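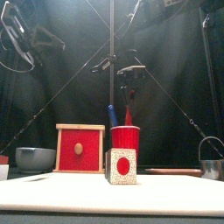

A red-fronted wooden box, a red cup with two markers and a gray bowl on a white tabletop.

Sheehan Opens Home Sorting Workshops in Jorkmont

JORKMONT, June 4, 2022 – Sheehan, the home storage and organizing company, today opened registration for Small Things, a series of workshops on sorting and storing the objects that collect on kitchen tables, desks and counters.

The workshops will be held at the company's Elham showroom. Each one lasts three hours and is limited to five households, so that everyone gets table space and time with an instructor. People are asked to bring one box of mixed items from home. Cups, bowls, pens, blocks, pots and boards are all fine. Food and medicine are not.

"Most homes have one surface where everything lands," said Meinrad Oberholzer, who runs the workshop program. "We start with that surface. You decide what gets used there, what goes in a box and what belongs in another room."

The series has four parts: table and desk, kitchen, children's things, and papers. They can be booked separately and in any order. The children's session covers markers and craft supplies, and parents may bring children who are old enough to sort their own things.

Sheehan ran a trial of the workshops at its Nerkia store, where 176 people attended. Many of them asked for a longer kitchen session, and that part now includes time on pots, lids and boards – the items that came up most often.

Registration is open at the Elham showroom and the Nerkia store. The series runs through November. Places are given in the order that forms are received, and a booking can be moved once to another session at no charge.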